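Workshop tips: living with the Hevent hand-held gripper kit

The Hevent kit is a hand-held gripper for recording grasping tasks, sold by Wasex with a case, a spare set of finger pads and a year of the Darkar upload service. The price as supplied was 333 pounds. These notes cover setting it up in a shared workshop and keeping the recordings usable. They assume the kit has been unpacked and charged according to the leaflet.

Clean the finger pads first. The ridges on the inner faces pick up brick dust, sawdust and paper fluff, and a clogged ridge slips on glossy covers. Use a soft toothbrush and lukewarm water with one drop of washing-up liquid. Do not use white spirit. Leave the pads to dry overnight on a rack, away from the radiator. A pad that has gone shiny along the ridges should be swapped; one set lasted from April to the end of summer in regular use.

Check the ceiling lights. Fluorescent tubes can put slow bands through the footage. Set the mains frequency in the Darkar menu to 50 Hz, then record a short test with the gripper tilted up and another with it level. If bands remain in either, lower the shutter speed one step. Tubes that flicker visibly should be replaced before any recording is done.

Books are a good first task. Hardbacks hold their shape and do not mark easily. Lay them flat on a pale surface, leaving room for the lower finger to get under the edge. A shelf with an open recess is harder than a table, as the wrist has to stay low while the hand comes in.

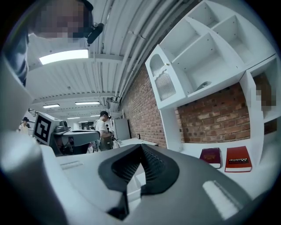
Can the finger pads be bought separately?
Wasex sells them in pairs under part number 2105, and the older Dramani pads fit the same mount if the small washer is left out.

Move at half your normal speed. Close the fingers fully before lifting, and pause before letting go. Quick releases are the commonest cause of rejected clips. The upload service rejects a clip without saying where the fault is, a weakness of the product. Keep a paper list of takes beside you and cross out any that felt rushed.

Printed markers need to be flat. Stick them to stiff board with spray glue and trim with a steel rule, keeping the white border. Matt paper only. Wipe with a dry cloth.

Storage: keep the gripper in its case with the fingers open. Closed fingers leave a flat spot on the rubber. The case latch is poor and 2 of ours have broken; a luggage strap does the job.

Battery: 14 minutes on charge is enough for a short session. A full charge is better done at the end of the day, with the case lid open.

Spare screws for the housing are M3. Do not overtighten.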